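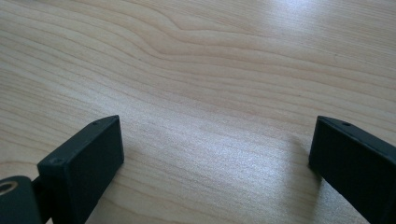

Gastden Shared Workshop Forum > Builds > Hand-held gripper, finger revision 3

bench_udach
Members are advised that the third revision of the fingers has been fitted. Both are matte black blocks with a flat inner face and a screw hole in the top edge. Comments are requested on the inner faces before the next pair is made. My proposal is to leave them flat and add a rubber strip.

Posts: 239

kestrel_mill
I must disagree with the rubber strip. Strips were applied to revision 2 and peeled at the corners. A shallow groove would serve the purpose better and would require no adhesive.

Posts: 26

ohm_and_away
The groove is suitable for round stock only. Flat parts lose contact area. I support the strip, provided the face is sanded first. Please also confirm whether the brass-coloured insert in the mounting block is the Bollora type. Mine pulled out under load.

Posts: 174

bench_udach
It is the Bollora insert, set with a soldering iron – the Öberg press was in use all Sunday. It has not moved so far.

kestrel_mill
My objection to adhesive stands. I would also ask that the leading corners be rounded. At present they are square and will mark a soft tabletop if the tool is set down carelessly.

bench_udach
The request regarding the corners is accepted. One finger will be grooved and the other fitted with a strip, and both will be tried on the same parts in June. The drawings remain in the Udach folder.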